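Review: Bemetti Bench Rules, second edition
28 Jun 2022

Bemetti sells this as a rule set for teams running robot arms on household tasks. You get a spiral-bound handbook, a pack of write-on cards for the bench and a laminated wall sheet. We bought it to replace our own document, which had grown by one clause every time something went wrong and was no longer being read by the people it was written for. We have used it since January on our kitchen bench, with the arm running the Karna controller.

The handbook has 11 sections. The good ones deal with what happens before power goes to the arm: who holds the stop button, where people may stand, what has to be written down when the layout changes. The language is direct. "The operator does not reach past the wrist while the drives are live" is a full rule, and a new starter can follow it without a briefing.
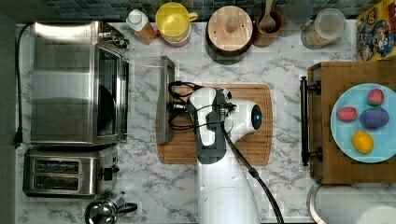 Section 4 covers cables and is the part we argued over most. Bemetti wants every cable tied to the arm at fixed intervals, with a measured amount of slack at the wrist and none lying in the work area. Our bench does not meet that. There are loops of thin black cable beside the gripper, over by the edge of the cutting board, and a thicker one trailing off the wrist. We tried tying everything down to the letter and lost reach on the far side of the counter. The handbook lets you record an exception, with a date and a check at each shift change, and that is what we now do. I would have liked a worked case for a wrist that has to turn a long way. The only drawing in the section shows an arm that barely rotates.

The section on appliances is short but useful. Anything with a heating element counts as a hazard whether it is used in the task or not, and its plug has to be accounted for on the bench card. Our old rules only mentioned appliances the arm was meant to touch. Water gets the same treatment, and kettles have their own line on the card.

Props are handled sensibly too. The rule is to use toy food until a task has been signed off, and to put it back on the same plate between runs so that runs can be compared. We were already doing this, so it cost us nothing.

The weak point is section 7, on held objects. It assumes a compact item gripped near its centre of mass, and it sets the clearance from the gripper fingers. 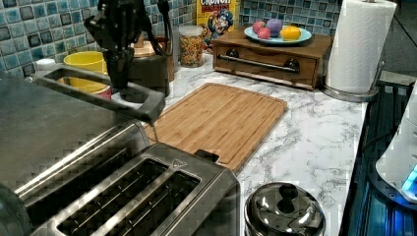

Pukard Household Manipulation Group: Methods and Safety

Plenty of what we pick up is not compact. With an open grey frame gripped at its far end, most of the object is out to one side of the fingers, over the toaster, and a clearance taken from the gripper says very little about it. We have added a local rule that the clearance is measured from the outermost point of whatever is being held. Fu, the older guide we used before writing our own, had this right and is still worth keeping on the shelf for that chapter.

The cards are good stock and take pencil well. The laminated sheet is less successful. The type is small, and you need to stand closer to the bench to read it than the sheet itself allows. We enlarged ours and put it by the door.

Filling in a card took nearly 20 minutes at first and is much quicker now. Most of the time goes on the layout sketch. A blank counter outline would help, and we have since drawn up our own and photocopied it.

Who it suits: groups with one or two arms on a fixed bench who want something they can adopt in a week. If your arm is on a mobile base, look elsewhere, as the edition gives that two paragraphs and a promise of more.

Good: plain wording, a workable exceptions process, sensible treatment of appliances.
Not so good: held objects, the wall sheet, the single cable drawing.

We will keep using it with our two amendments attached inside the front cover.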